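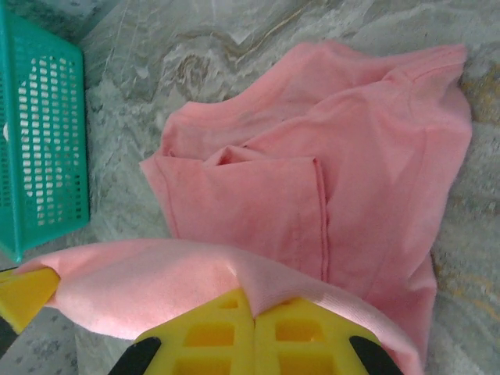
A robot with yellow grippers holds up part of a pink knit garment. A teal-green basket is at the left.

Rules for Robots That Share Our Rooms

Robots used to work mostly in factories, often behind fences. Now some are learning jobs that people do at home, such as handling clothes. A home has no fence down the middle of the living room. People walk past, reach for things and drop toys on the floor. So the people who build and use robots need rules.

Who makes the rules?

Some rules are laws, made by governments. If a company breaks a law, it can get into trouble. Other rules are called standards. A standard is a written agreement about how to do something well. Engineers, factory workers, scientists and safety experts write it together, and they may argue for months over a single word. A third kind is good practice. Those are the habits a careful team follows every time it works, even when no law tells it to.

How hard can a robot squeeze?

Look at the two yellow fingers that meet at the bottom of the picture. They have to press hard enough to keep hold of cloth. If they press too hard, they could damage the cloth or hurt a person's hand. Engineers measure force in units called newtons. An apple resting on your palm pushes down with a force close to one newton. Before a robot works near people, its team measures how hard it can push and pinch, and then sets a limit in its controls.

Edges count too. A sharp corner can cut skin even when the robot moves slowly, so designers try to round off the parts a person might touch.

The stop button

Many robots have an emergency stop, a big red button that is easy to hit with your whole hand. Pressing it makes the robot stop moving. The robot should not start up again just because someone lets the button go. A person has to check the area first and then restart it on purpose.

At Cillolell, a small workshop where robots practice folding laundry, there are 7 rules taped to the door. Gülizar Kaplan wrote them. The first says that everyone in the room must know where the stop button is. Visitors have to point to it before the robot is switched on. Another says that long hair is tied back and dangling sleeves are rolled up. Her rule about reaching is short: "Arms moving, hands out."

Testing again and again

One good fold does not prove that a robot is ready. In July the Cillolell team had its robot pick up shirts 1000 times. Yesenia Cárdenas kept the log. She wrote down every dropped shirt, and also the 17 times the robot stopped because it had lost its grip. Stopping was the correct thing to do, but the team still wanted to know why it happened — most of those stops came with thin, slippery shirts.

A good log includes the bad days. If a team leaves out its mistakes, the next team may make the same ones.

What about cameras?

Robots often use cameras to find the things they need to pick up. In a home, a camera might also catch a face, a letter or a family photo. Good practice is to ask people before recording, keep only the pictures that are needed and lock them away safely.

If you meet a robot

Ask an adult before you go close. Stay out of reach of its arms while they are moving, and never put your fingers between its grippers. If something looks wrong, step back and tell the person in charge.

Words to know

Gripper: the part of a robot that holds things.
Newton: a unit for measuring force.
Standard: a written agreement about how to do something well.
Log: a record of what happened and when.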